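**Data revised May 21, 2020. Replaces the October sheet, which gave the wrong spread rate for vinyl.**

# Ramura Ready-Mixed Wallcovering Adhesive

Item 167. Made by Vornix. Sold by the pail.

Ramura is a starch-based, water-borne adhesive for paper, non-woven and fabric-backed vinyl wallcoverings on interior surfaces. It is supplied at working viscosity and should not be thinned for roller application. The dried film is clear and matte. Colour in the pail is off-white to cream and varies slightly between batches.

## Suitable substrates

- Primed gypsum board
- Sound, fully cured plaster
- Previously painted walls, flat or eggshell finish
- Sanded and primed plywood or MDF

Gloss and semi-gloss paint must be dulled with fine abrasive and primed with Cabrera Wall Size before hanging. Bare gypsum board must never be papered directly. The face paper will come away with the wallcovering at the next strip. 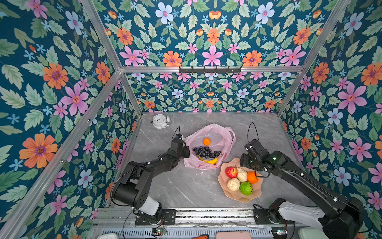
Dark grounds need more care at the seam than pale ones. A white primer will show through any joint that opens on drying, so tint the primer toward the ground colour of the paper. Most paint counters can do this at the time of sale. Colouring the cut edge with chalk pastel is acceptable on paper and non-woven goods. Do not use solvent markers, as the ink migrates into the face.

## Application

Stir by hand. Mechanical mixing entrains air, and the bubbles carry through to the wall. Apply with a medium-nap roller or a paste brush, working from the centre of the strip to the edges.

| Wallcovering | Method | Wet spread rate |
|---|---|---|
| Non-woven | Paste the wall | 200 g/m² |
| Paper | Paste the strip, book before hanging | 200 g/m² |
| Fabric-backed vinyl | Paste the strip | 300 g/m² |

Booking time for paper is given by the paper manufacturer and should be kept the same for every strip. Uneven booking gives uneven expansion and the pattern will drift down the drop.

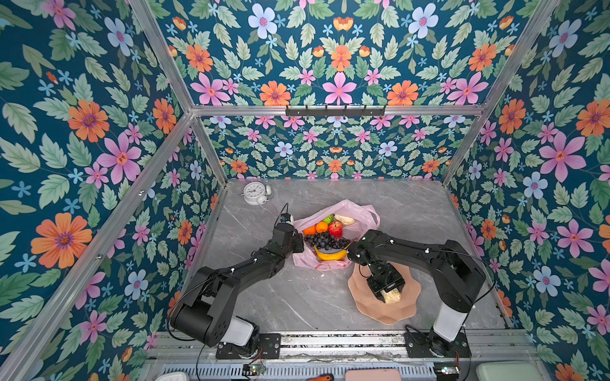 *Floral wallcovering on a dark teal ground, carried across three walls.*

Open time on a primed wall is about 30 minutes at normal room temperature. Turn off forced-air heating before starting and leave it off overnight. Wipe excess from the face with a damp cellulose sponge and clean water, changing the water often.

## Corners

Do not wrap a full strip through an inside corner. Cut it to leave a narrow return, hang the offcut on a fresh plumb line and overlap the return. With vinyl, use Skatar seam adhesive at the overlap, as Ramura does not bond to a vinyl face.
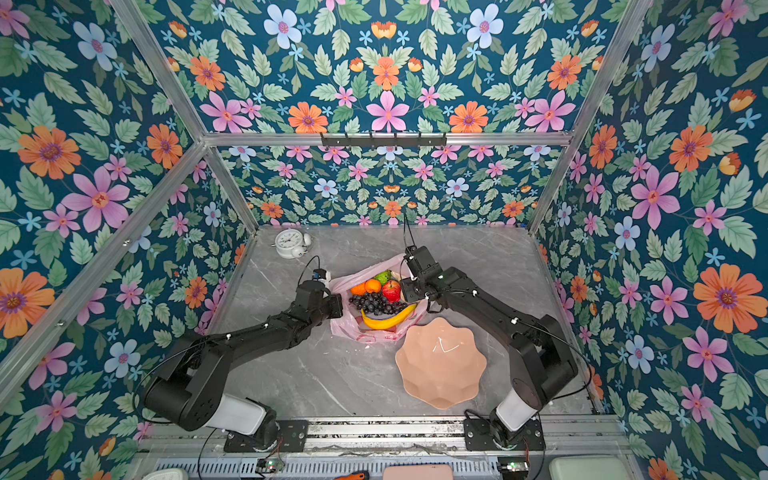 With large-repeat florals, a small mismatch in the corner is unavoidable where the walls are out of plumb. Place it in the corner least visible from the doorway.

## Storage and clean-up

Keep from freezing. Press the lid down over a sheet of plastic film once the pail has been opened. Discard if mould or a sour odour is present. Tools clean up with warm water while the adhesive is wet.
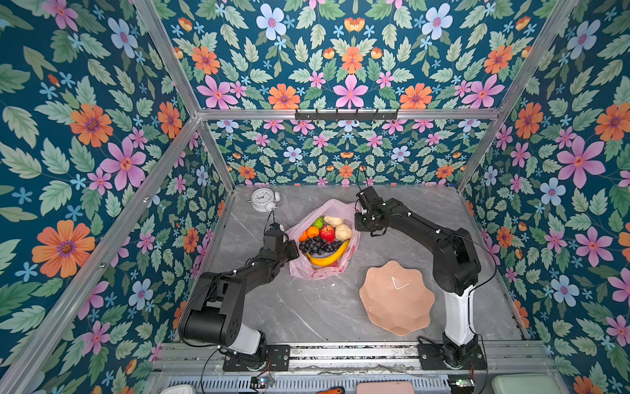 ## Ordering and technical support

Trade accounts: Marilou Bautista, order desk. Quote the item number and the wallcovering type.

Substrate questions and batch certificates: Parviz Dehghan, technical service. Have the batch code from the pail lid on hand.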